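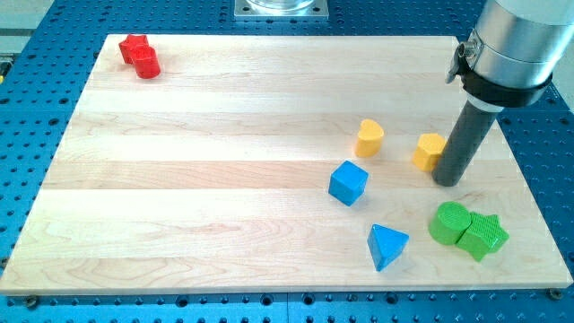
Pushing Things Around: Where Tabletop Manipulation Stands on Ordinary Chores

By Jocelyn Melnyk

This site uses cookies to remember your reading preferences. By continuing you accept their use. Manage settings | Accept

Most of the mail that came in after the December item asked a version of the same question: can a machine clear a kitchen counter, or sort a parts tray, without someone standing next to it? The short answer is that parts of both jobs can be done under conditions that a house or a small shop rarely offers. The longer answer depends on which part of the job is meant, and a board of colored blocks is a fair place to begin.

Blocks in four colors on a maple board, with a plain rod to move them, make a pushing task. There is no grasp. The arm places the tip of the rod beside a block and moves it sideways. An instruction might be "put the blue cube next to the yellow heart" or "separate the green star from the green cylinder," and everything has to be done by contact along the board. A cylinder, a cube, a triangular prism, a hexagon, a heart and a star each answer a push differently. A cube pushed off center turns. A star can catch the rod between two points, which is useful if the catch was intended. A pair of blocks in contact moves as a pair until it does not, and the moment of separation is hard to predict from geometry alone.

This is closer to housework than it looks. A large share of what people do with their hands at a counter is nonprehensile, meaning they move an object without picking it up. Crumbs are swept to an edge. A pan is shoved back to make space. Mail is squared up against a wall with the side of the hand. On the shop floor the same thing happens when an operator nudges a casting against a stop or rakes loose fasteners toward a bin. A system that can only pick and place has to handle all of these as a series of grasps, and it is slow at them.

What was tested at Proltley

Stavros Ionescu and Gwawr Powell at the Proltley workshop spent the first half of the year on a set of pushing and sorting tasks written to resemble chores. Their report was circulated to subscribers on 30th August and the full tables are available on request. The main points follow.

The task list had 40 entries. Some were pure block tasks: group by color, form a line, move one named block to a corner. Others replaced the blocks with household or shop items of similar size, such as bottle caps, spice tins, hex nuts and wooden pegs. Every task was given to the controller as a sentence in plain English, and the operator was not allowed to touch the work surface once a run had begun. A total of 289 runs were logged.

On color grouping the controller did well, and the failures were mostly of one type. It would bring two blocks of a color together, go for the next instruction, and clip the finished group on the way past. People avoid this by lifting the hand. The controller could lift the rod too, but its planner treated a lift as costly and preferred to go around, and the path around was sometimes too tight. Powell raised the working height between pushes and reduced the lift penalty, and the clipping became uncommon. Runs took longer as a result.

Lines were worse. Getting three items into a straight row means small corrections, and each correction disturbs a neighbor. The report describes runs that spent most of their allowance moving the same tin back and forth. A time limit of 30 seconds per correction was added midway through the program so that a stuck run would end and the next could start.

The item swaps gave mixed results. Hex nuts slid predictably. Pegs rolled, and once a peg was rolling the controller had no plan for it beyond waiting until it stopped. Spice tins with a label seam behaved differently depending on which side faced down. None of this is surprising to anyone who has wiped a counter, but it does show how much of a block result rests on blocks being well behaved: flat on the bottom, rigid, and brightly colored on a pale background.

Surface matters more than the report first allowed for

Heledd Bellis reviewed the tables for this newsletter and asked about friction. The block tasks were run on a sealed wood board, and the swap tasks were split between the board and a rubber shop mat. Performance on the mat was lower across the list. A push that moves an item a finger's width on wood may only tip it on rubber. Her view is that the two sets of runs should be reported separately, and the authors have agreed to do so in the next revision.

She also points out that a bolted-down work surface takes one source of trouble out of the problem altogether. Fixing a board to a drilled plate means the controller's idea of where the edge lies stays correct all day. A cutting board at home moves whenever someone leans on it. Recalibration by camera is possible and several groups do it, but each recalibration is an interruption, and a chore that stops every few minutes to find the table again will not be left to run unattended.

Household claims

Two household products were mentioned often in reader mail. Both have been promoted as general tidying machines.

The Guma counter unit is a short arm on a rail that mounts under a wall cabinet. It moves items to either end of the counter and leaves the middle clear. In the loan unit we had for 21 days, it did this reliably with mugs, jars and closed packages. It did not distinguish between things that should be put away and things that had been set out on purpose. A recipe card and a bag of flour were both moved to the left end while in use. The maker's position is that the user should pause the unit when cooking. That is reasonable, but it limits the unit to a job that takes a person under a minute.

The Welon floor unit has a longer arm and a padded paddle in place of fingers. It pushes toys, shoes and clothing toward a marked zone. Shoes went well. Clothing went badly: fabric bunches in front of the paddle, then folds over it, and the unit stops and asks for help. A sock under a chair leg ended several sessions. The unit was quiet and we had no collisions with furniture.

Neither unit would be called a failure on its own terms. Both do one motion with a narrow class of objects. The gap lies between that and the phrase "tidies the room," which appears in the sales material of one of them.

Shop-floor claims

Conditions in a shop are more forgiving. Lighting is steady, parts are known in advance, and a fixture can be made for nearly anything. Ashok Negi runs a small kitting line at Morris and has had an arm on second shift since the spring. It separates touching parts on a tray so that a vision-guided picker downstream can get hold of them. The whole of its work is pushing.

Negi's notes are brief and worth passing on:

Separation works if the tray has free area. On a crowded tray the arm breaks up one cluster and creates another. He now underfills the trays.

Round parts need a tray liner with some grip. Flat parts need a liner without any. He keeps both and changes them by job.

The rod tip wears. A worn tip slips off rounded edges, and the log shows only a missed push. He checks the tip at each shift change.

Operators stopped watching the arm after the first week, then had to be asked to start again, as a stalled tray holds up the whole line.

He does not describe the cell as unattended. One person looks after it along with two other stations. Compared with the old arrangement, in which someone separated parts by hand for most of a shift, he considers this a fair return.

What to look for in a demonstration

Readers who are shown a system at a trade day or in a video may want to ask a few things. Ask who chose the starting layout, and whether it can be changed on the spot. Push two objects into contact and see if the system still tells them apart. Ask for an instruction to be phrased differently. Find out how a failed run is ended, and by whom. Ask to see the run before and the run after the one on the screen. If the work surface is bolted down, ask what happens when it is not.

Language is the part that has moved fastest. Two years ago most of the systems we looked at took a color code and a grid position. The Proltley controller accepts "the star by the cylinder" and usually selects the right pair. Selecting it and moving it without upsetting the rest of the board remain separate skills, and the second is well behind.

For now the position of this newsletter is unchanged. Sorting and separating known parts on a fixed surface is ready for cautious use in a shop with a person nearby. Clearing a counter is ready for people who keep very little on the counter. Laundry, dishes and anything that rolls should be left off the list until the next set of tables comes in. Corrections to the figures can be sent to the editor at the usual address, marked for Bellis if they concern friction or surface preparation.

Recent items

Tray liners compared: grip, wear and cleaning
Reader mail: dishwashers and the problem of the lower rack
Calibrating an arm against a surface that moves
Welon floor unit: first notes
Why the lift penalty matters

Contact the editor | Subscriptions | Copyright the authors, all rights reserved | Back to top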